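Site Visit Report: Open Day at the Worell Automation Laboratory
Course: Introduction to Robotics and Automation
Prepared by: Zdenka Hodžić and Tihomir Todorova
Supervising instructor: Anoma Weerakoon

1. Purpose of the Visit

In May our class attended the open day of the Worell Automation Laboratory in Ciltmont. The visit is a required part of the course and counts for 10 percent of the final grade. Students were asked to observe one station closely, speak with the staff there, and report on how the work relates to the unit on learning from demonstration.

Our group was assigned to the household tasks station, led by Crisóforo Aguirre. Other groups went to the palletizing cell and the conveyor inspection line, and their reports are filed separately.

2. Background

The laboratory studies how robots can learn to handle ordinary objects in ordinary rooms. Industrial arms usually repeat fixed motions with parts that arrive in a known position. Objects in a home are placed differently each time, and many of them, such as cloth, change shape when they are moved.

The approach shown at the station is to record people doing the task first. A person works with a hand-held gripper that carries its own wide-angle camera. The recordings are then used to train a control program, named Zellcombe by the laboratory. Mr. Aguirre stated that the current training set holds 2000 recordings and that the group plans to add to it through the summer.

3. Observations at the Station

The station was set up with furniture of the kind found in a home or a small office. Mr. Aguirre explained that the laboratory avoids plain test benches for this work, so that the recordings include chairs, daylight, and other items a robot would meet outside the building.

Tasks at the station involved bottles and cloths. We were told that the two present different problems. A bottle keeps its shape but can roll or slip, and its grip point matters. A cloth has no fixed shape, and the program must judge where its edges and corners are before it can be picked up or folded.

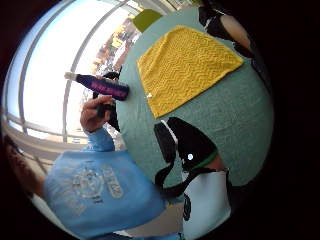
Figure 1. Work at the round table with a bottle and a yellow knit cloth, viewed from the camera on the hand-held gripper.

The strong curve in the view comes from the wide lens. Straight edges such as window frames bend, and a cloth that is nearly rectangular takes on a different outline. Ljubica Krasniqi, who manages the recordings, told us that the program is trained directly on the curved views and that no correction is applied beforehand. She also noted that bright windows can wash out part of a view. The laboratory keeps such recordings unless the object being handled cannot be made out.

4. Discussion with Staff

Our group asked how the laboratory decides when a recording is good enough to use. Ms. Krasniqi reviews each one and removes those in which the object leaves the view for too long. On the Friday before the open day she had reviewed 46 recordings.

We also asked whether different people produce different results. Mr. Aguirre confirmed that they do. Some hold the gripper close to the table and others work from higher up. Both styles are kept in the training set.

5. Relation to Course Material

The station matched the account of demonstration learning in Unit 2 of the course. The main point we had not expected was the amount of time spent on checking recordings compared with training the program. Our earlier class project used prepared data, and this step did not come up.

We were not able to see the trained program running on an arm during our time slot. This limits what we can report about its performance, and we have left that topic out.

6. Acknowledgments

We thank the staff of the laboratory for their time, and the Londoño Fund for covering the cost of the bus.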